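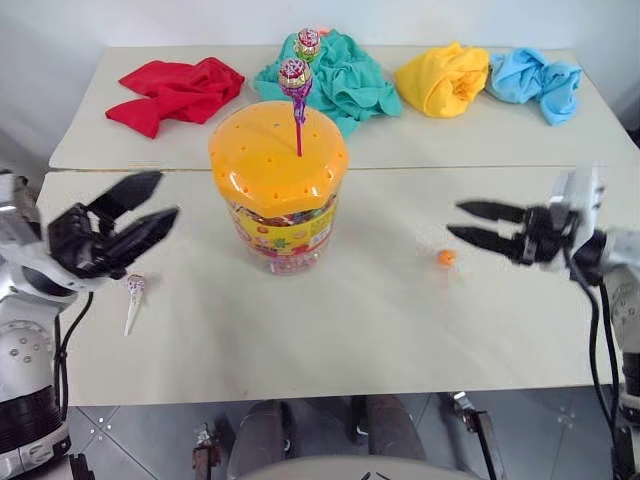

Jar test on the craft table. Red, teal, yellow and light blue cloths along the back.

Lolly jar for the school fete stall, help me pick a cloth

laibak
Right so I've been put on the lolly stall for the fete in April and this is as far as I got. Jar's the big plastic one with the orangey-yellow lid, the flower shaped one with holes all over it so the sticks go in. Table is two white boards pushed together (there's a seam, I know). Need ONE cloth to go under or behind the jar. Got four out of the dress up tub. Leaning teal. Thoughts? Need to decide tonight, stall list goes in at 9.

hanyu_z
Yellow no. Too close to the lid, it'll just vanish. Teal or red.

adeel.m
Red. Fete = red. Teal looks like a dentist

laibak
lol rude. Teal makes the lid pop though? That's why I bunched it up behind the jar

hanyu_z
Yeah it does pop. But the label's already busy, yellow red green, pictures of lollies all over it. Red cloth plus that label is a lot.

MwangiM
Ran this stall 2 years back. Colour of the cloth matters way less than you think, kids look at the lollies. What matters is it's FLAT. Iron it. Anything rumpled and the jar rocks, then someone's little brother leans on it and you're picking up lollipops off the netball court

laibak
Fair. They've been scrunched in the tub since the Christmas play. Will iron

adeel.m
iron on low if its that shiny poly stuff. Ask me how I know

laibak
No idea what they are tbh. No tags

hanyu_z
Low then. Tea towel over the top.

MwangiM
Next thing. Are you filling every hole in the lid? Cos the lid looks great full and pretty sad with just one stood up in it

laibak
Yes!! That one's just a tester, wanted to see if the stick goes in. Pink stick, fits. The other one's sitting on the teal for now. Rest of the bag's in the pantry where the kids can't reach

adeel.m
How deep does it sit though. Our old one had holes too big and they all flopped over like dead tulips

laibak
Standing straight so far

hammadb
Bit of Blu Tack inside the lid if they flop. Did that with the Sovdale jar we used to have, worked fine all day. Also put the extras inside the jar so you can top up as you go.

hanyu_z
Disagree on Blu Tack, it's food.

hammadb
It's the stick end. Wrapped lolly. Nobody's eating the stick

hanyu_z
You haven't met my youngest. Rolled up paper does the same job.

MwangiM
Paper's fine. Moving on. Price?

laibak
Was thinking lucky dip style, coloured dot on the end of some sticks, pull a dot and you get a second lolly. 28 dots all up

MwangiM
Out of how many

laibak
Whatever's in the bags, havent bought the lot yet. Year before the stall went through 26 bags apparently?? According to the sheet in the office

adeel.m
26 bags is right, I carried them. Didora had them on special. Check there before you pay full at Kurkell

laibak
Oh good tip ta

hammadb
Don't let anyone tell you that stall makes 2000 bucks either. That was the whole fete the year of the jumping castle. Lollies covered the sausages and that was it.

adeel.m
we did alright mate

hammadb
We did alright. We did not do 2000.

hanyu_z
Can we get back to the cloth

laibak
Yes please, it's nearly 9

hanyu_z
Teal over both boards so it hides the seam. Pull it down the front a bit. Light blue's nice but it'll look washed out on a white table in the sun.

adeel.m
still red

MwangiM
Teal's fine. Is it big enough tho? Hard to tell bunched up like that

laibak
It's the biggest of the four. Might not do the whole table, hang on I'll spread it out

laibak
Ok covers the middle but not the ends. Could do teal in the middle and red one side, yellow the other?

hanyu_z
Nooo. Keep it plain. White ends are ok, put the cash tin on one and the sign on the other.

adeel.m
red and teal together is actually not bad. Compromise

MwangiM
Clips whatever you go with. Oval gets windy after lunch. Bulldog clips along the back edge, bring spares

laibak
Got clips. Ok going teal, ironed, clipped, paper in the lid if they flop, no Blu Tack sorry Hammad. Red one folded under the cash tin so Adeel stops

adeel.m
I'll take it

hammadb
Who's got the Ivanov trestle btw? It's the one with the leg that sticks, don't put the jar on that one

laibak
Not me. Will ask at drop off. List's in, thanks all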